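Retbridge repair scheme passes 2,000 mended items

A repair scheme that began with a borrowed table and a box of fuses has now put 2134 household things back into use, and the town of Retbridge seems to have caught the mending bug in a big way.

The Stillell Repair Mornings, held in the old seed merchant's on Ambrose Street, take in nearly anything that can be carried through the door. Lamps, toasters, radios, zips, garden shears, a music box with a broken comb, an accordion (still waiting for a reed) and more umbrellas than seems possible for a town this size. Repairs are free, parts are charged at cost, and the owner is expected to sit down and help if they can.

The latest count was read out in June, just before the kettle went on, and got a proper cheer. When the mornings started, the hope was to reach 1001 repairs before the lease ran out, a number chosen mostly because it sounded like a good story. That target went by last winter with a bread maker from Vunik Lane, which is now back with its owner and is said to make a very decent rye.

Small kitchen appliances are the biggest group by a long way. Kettles come in with lids that won't stay shut, microwaves with dead lamps or stiff doors. Microwaves go to a separate bench at the back, where only trained repairers may take the casing off, and anything that can't be made safe is sent for recycling with the owner's say-so.

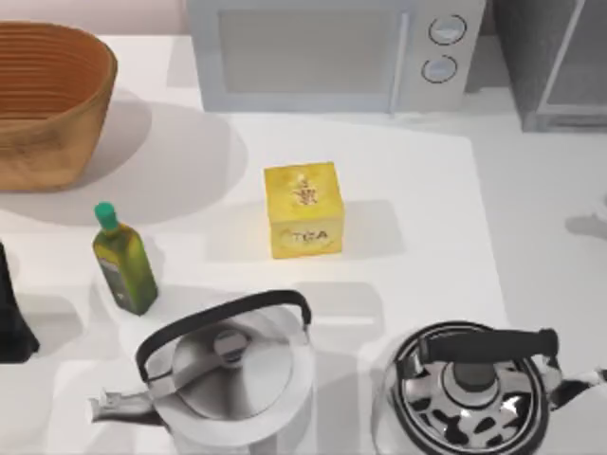
Marian from Stillell told us she had carried her mixer home from the last session and then gone straight up to the loft to see what else was broken. She said the best part was being handed the screwdriver, and that she would like to see an evening opening for people who work mornings. Her mixer had needed a new brush and a clean, and she had been quoted more for a repair by post than she first paid for it.

An evening opening is on the way, as it happens. From next month the doors will be open from 6pm until 9pm once a fortnight, on top of the usual morning sessions, and there will be a sewing table at both. The sewing side has grown quickly this year. Coats are the main thing, with linings and pockets leading the way, but there has also been a tent, two kites and a very large velvet curtain from the Ambrose Hall stage that took up most of the floor while it was being hemmed.

The evening sessions will have 10 repair places each, booked in advance by leaving a slip in the box at the library or by calling in at the shop. Morning sessions stay as they are, first come, first served, and the queue is friendly. Bring the plug and lead with you, even if you're sure the fault is somewhere else! Bring the instruction book too if it has survived.

There is also a new lending shelf, and it is a cracker. Borrowers can take home soldering irons, clamps, a sewing machine or a set of tiny screwdrivers for a week at a time. Almost 214 people have joined so far, and the waiting list for the sewing machine suggests a second one would be very welcome.

Not everything gets mended. The logbook by the door has a column for things that beat the table, and it makes good reading: a clock that runs backwards, a hairdryer full of sand, a talking bear that now speaks only in the small hours. Owners are given a note of what was tried, so that the next person to have a go doesn't start from nothing.

Next up is a kitchen special, with help on descaling, loose handles, blunt knives and worn seals. Visitors can also pick up a printed sheet on looking after the things that live on the worktop, covering crumbs, steam, and why a microwave needs room around its vents.

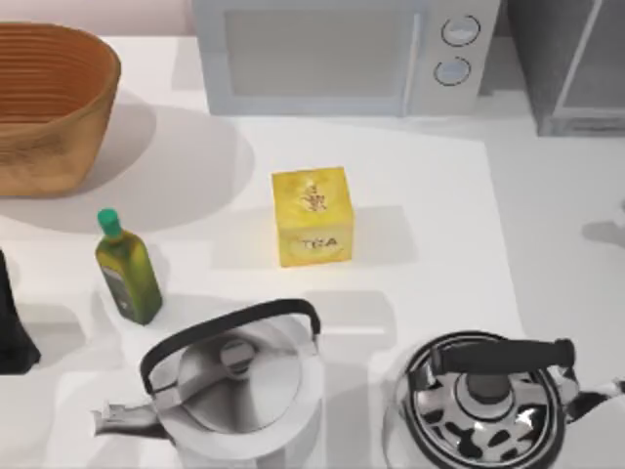
Kettles and a microwave on a kitchen worktop.

The kitchen special starts at 9.30am at the old seed merchant's, Ambrose Street, Retbridge. Entry is free. Knives should be wrapped in a tea towel or thick newspaper and handed over at the front desk. Spare fuses, buttons, thread and working hand tools are gladly taken at any session, but please no more umbrellas until the shelf has been cleared.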